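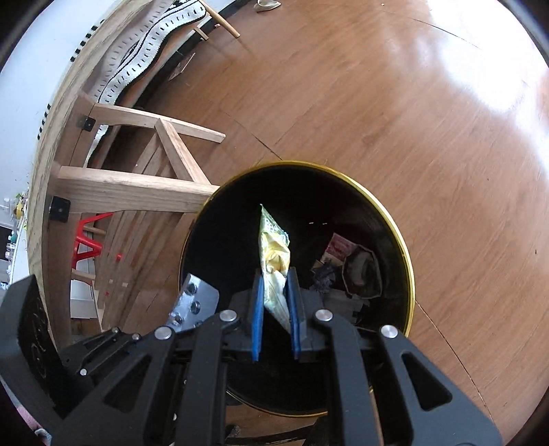
Page 12

About Lustel

Lustel is a small tidying and household waste school. We teach people how to clear a room, what to throw out and what to stop buying. If you came looking for a method with a name and a set of matching boxes, there are plenty of those and we don't sell one.

Sânziana Stanciu started the classes after years of cleaning rental apartments between tenants. She had read the books that promise a calmer life through folding. She remains unconvinced. What she saw in those apartments was mostly packaging: snack wrappers, sachets, bags inside bags. Very little of it was a question of feelings. It needed a bin, and the bin was usually in the wrong room.

So the first class is about the bin. We like a plain round one, black, open at the top, standing on the floor where people eat and open things. A crumpled wrapper should go from hand to bin without a lid or a pedal in between. We have tried bins with sensors and bins with three compartments and a color chart. Some students love them. We would like to see them still loved in June.

Vasilică Jitaru teaches the second class, on sorting. He is blunt about it. A shiny wrapper with a silvery look may be plastic, or foil, or several layers stuck together, and the little symbol on the back doesn't mean your town will take it. Call and ask. If the answer is no, it goes in the trash, and rinsing it first was a waste of water. People argue with him on this every term - he enjoys it.

Classes meet at our Arruda rooms, 12 students at a time. The Losolgate room is used for the one-day course on kitchens, where we empty one cupboard each and talk about what comes out. You keep your own things. We don't hold them up and ask you questions about joy.

What we don't promise: a new life, a tidy teenager, or a house that stays the way it looked on the last day. We have taught 400 people and a fair number have gone back to stuffing bags under the sink. Some of them came back for a second round and paid again, so we now charge returning students half.

We publish a short printed guide, Lultalura, 102 pages, most of them about kitchens. It is free with any class and can be borrowed from the shelf by the door at Arruda. Please bring it back.

Page last revised November 6, 2025.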